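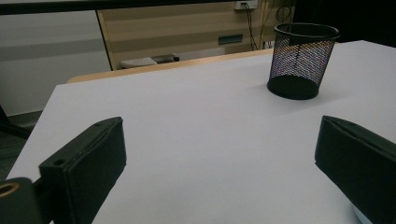 Black mesh pencil cup on the white table, August.

Search the notebook Enter keywords Go

August, 9:20 in the morning, Pellance room

I have been meaning to write up the desk supplies for weeks, and with a fresh mug of tea beside me I finally feel equal to it. The mesh cup is the one I'd like us to keep. It has a rolled rim, it narrows a little toward the base, and it lets the dust fall through instead of saving it up for years – my old Bemau tin had a layer in the bottom you could have planted beans in!

The pencils come from the Stullow box, which held 200 when it arrived and has almost 200 still, so please help yourselves and don't be shy. Pens go in the drawer. I did try both together in one cup last winter and spent far too many happy minutes fishing for an eraser.

Still to do: ask Massawe whether they sell the same mesh in a letter tray, and find the felt pads for the cup's underside – I put them somewhere sensible, which is always a worry. Shelf label for the spares is 2,301.

Contact the workshop | © Pellance Workshop Notebooks | Back to top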